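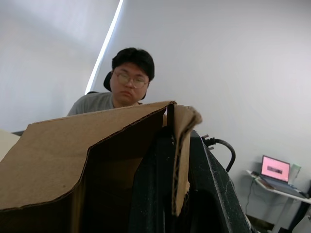
Bin and box picking: the house rules, and the questions I keep getting

I look after the rules for our small-arm work at Wirkex, and my inbox fills up with the same questions every time a new crew starts. So I've put the answers on one page. If yours isn't covered, write to me and I'll add it (I do get around to it, promise). Last changed June 7, 2020.

Who are these rules for?

Anyone who runs, teaches or sits near an arm at our benches, and that includes the folks over at Savlow who share our procedures. If you only drop by to borrow a charger you still need rule one, so keep reading.

Okay, what's rule one?

Hands and gripper are never in the box at the same time. I don't care how slowly it's going! Pause the arm, check that the pendant says it's paused, then reach in. If the part you want is right at the bottom and the gripper is parked over it, back the arm out first.

How close can I sit?

You can sit facing the box from the far side, as the fellow in the grey t-shirt is doing, as long as your chair is outside the taped line and the stop button is within reach of your good hand. Our tape goes down 100 cm from the base of the arm. Move the arm and you move the tape, please, before anyone sits down again.

What speed are we allowed?

With somebody at the bench, 160 mm per second at the gripper, tops. With the bench cleared and the gate shut you can go up to 625. I know the slow setting feels like watching paint dry, but it's the one I'll check if I walk past.

Can I use a ratty old cardboard box?

Sure, for practice picks. Real boxes get torn and the flaps curl, and I'd like the arm to meet a few of those before a customer's box shows up. A box with a ragged flap standing up in the opening is fair game for a trial. What I don't want is a torn box in a timed acceptance run, where we use the stiff Huet totes so that the results can be compared. Write "torn" in the box column of the run sheet either way.

Should I trim loose flaps?

Before the run, yes, if you like. During the run, no. If a strip of cardboard gets caught in the fingers, hit pause and see rule one.

Is the cable on the gripper my problem?

A little bit, yeah. Look at it at the start of your shift. You want the connector fully seated and enough slack in the loop that the wrist can turn all the way without tugging. A loop that hangs wide can hook a flap or the rim of a box, so jog the arm through its whole path once at low speed and watch the cable the whole way. Don't tape it to the housing. We tried that in May and I spent an afternoon picking glue out of a joint.

The gripper's all scuffed. Do I report that?

Scuffs and dust, no, just give it a wipe. Cracks, a loose screw or a finger that doesn't close square, yes, and tag it out until someone has had a look.

Where do laptops and drinks go?

On a side table away from the arm, never on the bench. Keep the lid on your drink if it has one, and keep table cables off the walking path.

How long can one person watch?

Two hours, then swap. Nobody does more than 8 in a day at the bench, breaks included, even when the Flamau deadline is looming and you're feeling heroic.

Do I need eye protection?

For cardboard and soft parts, no. For anything that can snap or chip, yes, and your everyday glasses don't count, sorry! The proper ones are in the drawer under the pendant charger.

What if I break a rule by accident?

Stop the arm, tell your lead, and put a line in the log. I read the log every morning with my coffee and I'm not going to yell at you. Most of the changes to this page started as somebody's log entry.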